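Typing club is back, and it has moved upstairs

What a spring we've had at the Omance reading rooms! The lunchtime typing club started up again in May after a long gap, and I'm delighted to say it has outgrown the little side room by the lift. We're now on the first floor at the Mansilla end of the building, where there are proper tables, decent light and (at last) enough sockets for everybody.

If you haven't come along before, the idea is very simple. You bring something you'd like typed up, or we find you something, and you spend an hour getting a bit better at it. Some people are learning to touch-type from scratch. Others have typed all their lives with four fingers and would like to bring in the other six. We've had recipe books, family letters, a whole parish cricket scorebook and one very long poem about a canal.

The big project for the summer is the Cadulora letters. This is a bundle of 600 pages from the old Cadulora boatyard, mostly orders for rope and paint, with plenty of grumbling about the weather and late deliveries. They were scanned last year, but the handwriting defeats the software on nearly every line, so it has to be done by eye and by hand. I thought it would be dry stuff and I was completely wrong! There's a quarrel over a tin of varnish that runs for 17 letters, and I read the lot in one sitting with my tea going cold beside me.

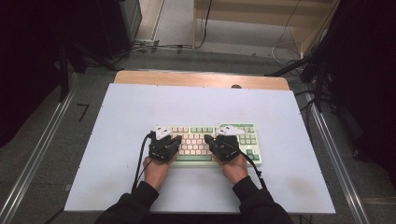
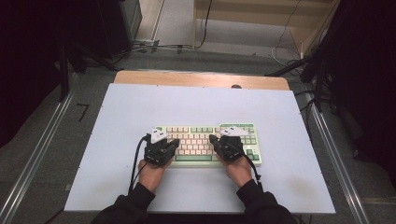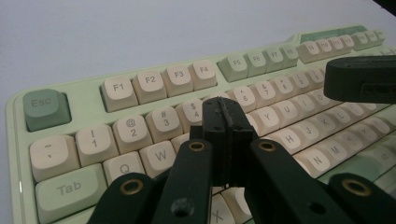 A mint-green keyboard with its keycaps in cream and green.

The way we share out the letters is easy to pick up. Each person takes a folder of 10 pages, types them exactly as written (odd spellings and all), and puts a question mark in square brackets wherever a word can't be made out. When the folder is finished it goes to someone else for checking, and then both of you sit down and argue cheerfully over the difficult bits. I love this part. Two people staring at the same squiggle will often see it at the same moment, and there's a little shout you can hear right down the corridor.

A few tips for new starters. Look at the page, keep your eyes off your fingers, and go slower than you think you need to. Speed comes by itself after a few weeks. Sit so that your elbows are level with the table, and have a stretch at the half hour. If capital letters are tripping you up, try a page of ship names, which is wonderful practice and much more fun than drills.

We meet at half past twelve and finish at half past one. Sandwiches are fine, but please keep drinks on the side table, well away from the folders. Typed pages go into the blue tray marked Flendar, which is the name of the catalogue they'll end up in, and you can read the finished ones at the front desk whenever we're open. Beginners are very welcome, and so is anyone who can read Victorian handwriting upside down.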